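Workshop Tips: What I Brought Home From the Robot Open Day

I went to the Tritwood open day expecting to nibble cookies and nod politely, and came home with a page of notes for my own bench. The arm they were showing works over a maple board, with bright little blocks set out toward the edges and the middle left clear. I've been laying out glue-ups that way ever since, and oh, what a difference to my temper!

Fasten your work board down at the corners before you start. Mine used to creep toward me all afternoon – two screws along the front edge cured it.

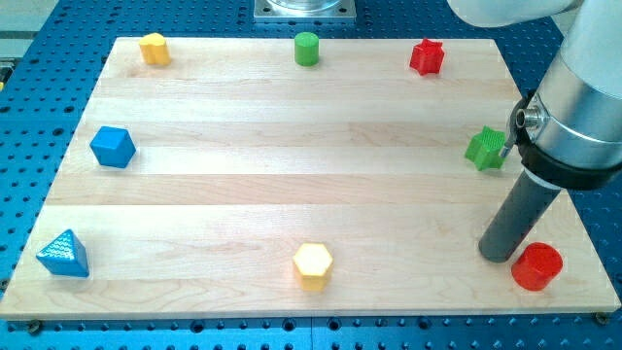
Tarık Bilgin wrote in to say that he went in June and came away with a different lesson: park each tool in the same spot every time, even if you'll want it again in a minute. He marks the spots with painter's tape and swears he saves almost 20 minutes on a Saturday.

I tried the tape, and it does peel up nicely if you don't leave it over the summer. Wipe the board first, though, or the sawdust gets under it.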